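## 4. Teaching a task by hand or by remote control

This section covers recording a task on the Berkeck cell with the Irkine controller. Complete the joint calibration in Section 3 before you start. If an arm has been moved to a different mounting hole after calibration, repeat Section 3 for that arm only.

Two teaching modes are available:

- **Hand guiding.** The operator holds the arm and moves it through the task with the motors in low-torque mode.
- **Remote control.** The operator moves a leader arm, and the follower arm copies its joint angles.

Use hand guiding for short reaches and simple placements. Use remote control when the wrist camera must see the work without the operator's hands in view, or when two arms have to move together.

### 4.1 Preparing the work area

1. Place the objects on the table within reach of the follower arm. Leave enough clearance for the fingers to open fully beside the first object to be picked.
2. Route arm cables along the outside of each joint and fasten them with the supplied Magnusson clips. Move each joint through its full travel and check that no cable pulls tight.
3. Turn the controller on and wait for the status page to show **READY**.
4. Open **Teach > Cameras** and select the wrist view. Both fingertips must be visible at the bottom of the view with the gripper open.
5. Lock the exposure. Automatic exposure changes the image brightness when the wrist turns toward windows or ceiling lights.

> **CAUTION:** Keep fingers clear of the gripper during step 3. The gripper closes and opens once at start-up.

### 4.2 Recording by hand guiding

1. Select **Teach > Hand guide**.
2. Support the forearm of the arm with one hand, then press **Release**. The arm sags slightly when the brakes open.
3. Move the arm to the start position and press **Record**.
4. Carry out the task at an even speed. Pause briefly before each grasp and before each release.
5. Press **Stop**, then **Hold**. Do not let go of the arm until the brake icon is solid.

### 4.3 Recording by remote control

1. Select **Teach > Leader/follower**.
2. Move the leader arm by hand until its pose is close to that of the follower. The **Match** bar turns green when all joints are within tolerance.
3. Press **Engage**. The follower closes the remaining difference at reduced speed.
4. Press **Record** and perform the task. Watch the follower and the object. The screen has a short delay.
5. Return the leader to the start pose before pressing **Stop**. Episodes that end in different poses are harder to replay in sequence.

> **CAUTION:** If the follower meets resistance, do not push the leader harder. Back out along the same path and press **Stop**.

> **NOTE:** The controller keeps 2,000 frames in memory for each episode. Longer episodes are written to disk during recording, and the frame counter turns amber while this happens.

### 4.4 Reviewing and saving

1. Open the episode list and play back the wrist view from start to finish.
2. Delete any episode in which the object leaves the view before the grasp.
3. Enter a task name. Names are limited to 21 characters, with no spaces.
4. Press **Export**. Files are sent to the Biltbridge folder set in Section 2.

If playback stops with error 139, the joint log and the video have different start times. Record the episode again. Repairing the log by hand is not supported.

Questions about stored episodes go to Kanchan Chauhan in applications support. Include the controller log and the task name.

### 4.5 Wrist views
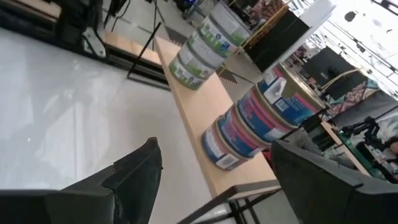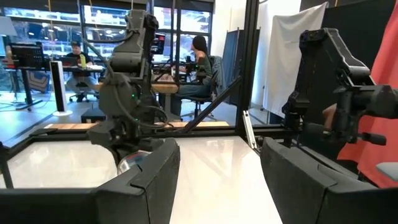

*Figure 4-1. Wrist camera views with the gripper fingers at the bottom. First view: paint cans in two rows on a wooden plank. Second view: work at a white tabletop, with two more arms in sight.*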